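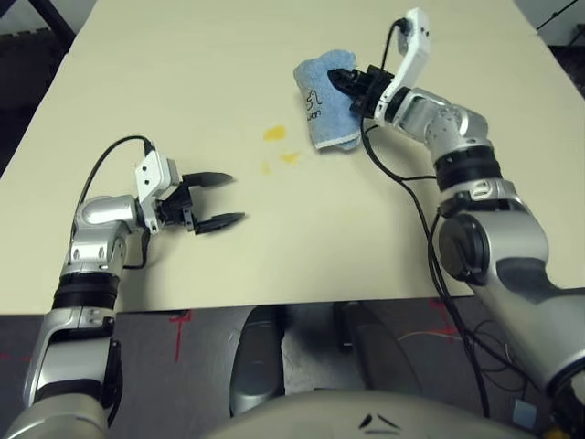

Entwistle's late paintings are usually described as white, a habit that began with the handlist for the Costigan hanging and has been hard to shift since. The handlist gives the colour of every canvas in the Lestedetti series as "white," including the one that is mostly grey. Visitors who spend any time with the pictures tend to reach for other words: bone, putty, old piano, margarine. The disagreement is partly one of vocabulary. Cream is a colour we are content to see in furniture and reluctant to see in abstraction, where it sounds like a failure of nerve. The tabletop in Figure 4 would be called cream by almost anyone asked to describe it; stretch the same flat, matte colour over a large canvas, light it from the ceiling, and a good share of the critical literature would call it white and move on to silence, absence and snow.

Figure 4. A cream-coloured, matte surface ending in a straight front edge.

Entwistle himself was little help. His studio notebooks from the Brodcombe years record colours by the name of whatever he happened to be near when he mixed them, so that we find "laundry," "Tuesday's porridge" and, on several pages, "the other one." Earlier writers treated these entries as a private poetics. I have come to think of them as the notes of a man who did not label his jars. Whichever view is taken, the word "white" occurs in the notebooks only with reference to primer, and once to a neighbour's horse.

The primer matters more than the horse. In four of the six Lestedetti canvases the ground was left bare along the left margin, and there the eye is offered a true white against which the rest can be judged. The effect is unkind to the handlist. Beside the primer the painted field turns decidedly yellow, and a viewer who has been thinking about glaciers may begin thinking about custard. Photographs for the catalogue were cropped just inside this margin, a decision that tidied up the compositions and removed the only evidence that they were not white. Most scholarship on the series, my own earlier chapter included, was written from the catalogue.

There remains the objection that the paintings have simply yellowed. Oil does yellow, and the linseed that Entwistle favoured was bought by the drum from Deraver, a supplier better known among farmers than among painters. But the letters he sent with the first consignment ask the gallery to keep the pictures away from "anything properly white, which makes them look ill." This was written in May, when the last of them had barely left the easel. It is difficult to see how he could have been worried about ageing that had yet to take place. The gallery painted its walls brilliant white for the opening, and the reviews duly praised the purity of the room.

I do not propose to rename the series. "The white paintings" is too well established in the auction records, where cream would presumably cost the owners money. The following section turns to the reds, about which everyone agrees, and which are mostly brown.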